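**Plurnley College completes first stage of workroom reorganization**

Plurnley College has completed the first stage of a reorganization of its shared workrooms in the Udby Building, the Office of Facilities and Instruction announced in February. The work covers 14 rooms on the ground and second floors and replaces the mixed shelving, cardboard boxes and drawer units used by different departments with a single system of open plastic bins kept at the worktables.

Some 125 bins have been issued so far. All of them are blue or turquoise, a color the college selected after reviewing how supplies were being moved between rooms. Gray and black containers, which had been in use for more than a decade, were often mistaken for trash receptacles and emptied by cleaning crews at the end of the day. The college recorded several losses of small parts, fasteners and packing materials in this way during the previous academic year.

Under the new arrangement, each worktable is assigned bins of its own. Items in regular use stay in a bin at the table, and items awaiting return to the storeroom are placed in a second bin and collected in the late afternoon. Clear plastic bags remain in use for small loose items. Bags that have been opened are to be put in the recycling point by the door of each room at the close of a session.

The plan was drawn up by Lucinda Pennington, deputy director of facilities, following a review of the Udby Building that began last fall. The review found that staff and students in the shared rooms were spending a considerable part of each booked session locating supplies, and that the same items were being ordered by more than one department. In one case, three departments had separate standing orders for the same type of packing sleeve, none of which appeared in the others' records.

"The rooms were designed for one group at a time, and they now serve many," Pennington said in a statement. "A person coming in at nine in the morning should be able to find what was put away the evening before, whoever put it away."

The bins were supplied by Lashari, which also delivered the adhesive labels and the card holders fitted to the storeroom shelves. The college did not disclose the value of the order but said that it was met from the existing furnishings budget and did not require a supplementary request.

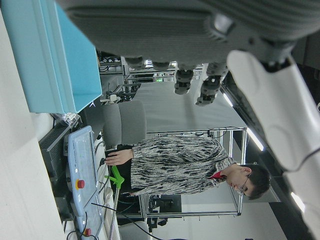

Danylo Pasichnyk welcomed the change but said the bins should have lids. Open containers are convenient during a session, he said, but they collect dust over the longer breaks, and anything light can be knocked out when a bin is pushed along a table. He also asked whether a shallower model could be offered in rooms where the tables are used from both sides and a deep bin takes up space needed for work.

In its response, the facilities office said that lids had been considered and set aside for the time being. During a trial in two rooms, lids were regularly removed and left on tables and floors, and a number of them could not be matched to their bins by the end of the trial. The office said it would look at the question again before the summer break, when the rooms are closed for cleaning, and that fitted cloth covers were one possible alternative. A shallow version of the bin is available from the supplier and may be requested through the room booking desk.

The reorganization also introduces a common rule for tabletops. Departments may continue to leave equipment and control units set up between sessions where a booking extends over more than one day, provided that the booking is shown on the card at the door. Supplies, tools and personal belongings are to be returned to a bin or taken out of the room. Cables should be kept clear of walkways, and no bin should be stored on a chair, a windowsill or the floor in front of an exit.

White table surfaces have been kept throughout the building. The college had examined a proposal to replace them with a darker finish, which would show fewer marks, but instructors in several departments objected that small parts are easier to find against a light surface. The existing tables will be cleaned and, where necessary, resurfaced. Six tables in the north wing have been withdrawn because of damage to their legs and will be replaced before the end of the semester.

Each bin carries a label showing the room and table to which it belongs. The labels do not list contents. According to the facilities office, printed lists of contents were used in an earlier system and were out of date within weeks. Departments that wish to keep a list may do so in the shared inventory, known as Trelteo, which has been open to all staff with a building account since the start of the academic year. Entries made in the inventory are visible to other departments, and the purchasing office has asked staff to consult it before placing an order for consumable items.

Bins found in the wrong room should be returned to the storeroom on the ground floor and not carried back to the room shown on the label. Storeroom staff will record the movement and return the bin during the next round. The office explained that this step was added at the request of the storeroom, which had been unable to establish how containers were leaving the rooms to which they were assigned.

The second stage of the work will extend the system to the 2 large preparation rooms on the third floor, where departments currently store materials in fixed cabinets. Those cabinets will be emptied in stages, and each department will be notified when its own materials are due to be moved. Items that have not been claimed or labeled by the date given in the notice will be placed in the general storeroom, where they may be collected during normal opening hours.

Staff and students who use the shared rooms are invited to send comments on the new arrangement to the facilities office. Forms are available at the booking desk in the lobby of the Udby Building, which is open from 8 a.m. to 5 p.m. while classes are in session.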